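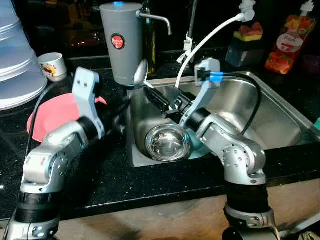
Glass bowl in a stainless steel sink, black speckled granite counter.

Washing Vinyl Records at the Kitchen Sink

Old records bought in bulk usually carry dust, skin oil and sometimes mold. A sink wash removes most of it. Do not use this method on shellac 78s with alcohol in the mix, as alcohol attacks shellac.

Tap water leaves mineral deposits in the groove. Use distilled water for the final rinse at minimum. In hard-water areas, use it throughout.

Label protection. Paper labels bleed and lift when soaked. I use a Nornis clamp, a pair of discs with rubber seals. Tighten by hand only, and check that the seal sits outside the printed area.

Solution. One quart of distilled water, 2 drops of plain dish soap with no lotion or scent. More soap means more rinsing. Keep the water lukewarm - hot water warps vinyl.

Brushing. Follow the grooves, never across them. Three turns in each direction per side is enough for ordinary dirt. For visible mold, wear a mask, wipe the surface with a damp cloth outdoors first, and throw the cloth away.

Drying. Stand the records in a rack, out of the sun, for 33 minutes before touching them with a cloth. A dish rack works if the slots are coated.

Sleeves. Discard moldy inner sleeves. Cardboard jackets can be kept if they are dry and no longer smell, but store them apart from the clean discs until December or whenever the air in the house is driest.

Clean the stylus after the first play of each side.

Jaime Esteves
February 27, 2023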